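The **Prevel Cup** is a hard-court tennis tournament held every June in the river town of Prevel. It is a small event by the standards of the professional game, and happily so, but it has a loyal following among people who like their tennis close up, with a folding chair and a paper cone of cherries. Players come mostly from the lower reaches of the rankings, along with a few local entrants who earn their places through a qualifying weekend.

## History

The tournament began as a friendly match between the Prevel club and its neighbor across the river, Tanus. The two clubs took turns as host, and by all accounts the suppers afterward lasted a good deal longer than the tennis. When Tanus lost its courts to a road-widening project, Prevel offered to keep the meeting going on its own grounds, and the draw was opened to players from farther away. Tanus is still honored in the name of the doubles trophy, the Tanus Plate, and its old club colors – green and cream – are worn by the ball kids to this day.

For many years the matches were played on clay. The change to hard courts was argued over at great length, and there are still spectators who will tell you, kindly but at some length, that the ball never bounced so nicely again.

## Format

The singles draws are small, and every match is the best of 3 sets, with a tiebreak at six games all. Play is spread over six courts, the largest of which is known as Lapiņa Court after the lane that runs behind it. Lapiņa Court has seats for 80 people on its one raised stand, and everyone else finds a spot on the grass bank, where the view is arguably better and the shade certainly is.

Matches start in the morning and pause through the hottest part of the afternoon. The evening session is the one most visitors plan their day around, and it often runs until the lights come on. Doubles finals are played before the singles finals, an old habit carried over from the Tanus days, when the doubles was considered the main event.

## Equipment and sponsorship

The tournament ball is supplied by Bravari, a regional sporting goods maker that also strings rackets on site for a modest fee. Bravari's tent stands beside the main gate and tends to be the busiest place on the grounds when it rains.

## Clubhouse 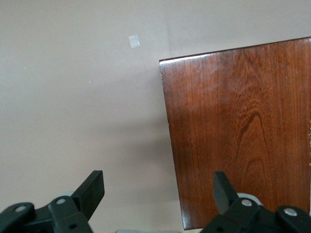
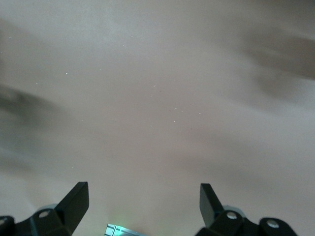
The clubhouse at Prevel is older than the tournament and has been added to so many times that first-time players regularly lose their way to the changing rooms. Its main room is used for the draw, for the players' supper, and for waiting out the weather – which in June can take up a fair part of the week. The decoration is simple, and the club has long had a fondness for plain beige walls and for wood with a deep reddish-brown gloss, a pairing that older members consider as much a part of the place as the courts themselves. Trophies are handed out on the terrace when it is dry and in the main room when it isn't, with the Tanus Plate always presented first.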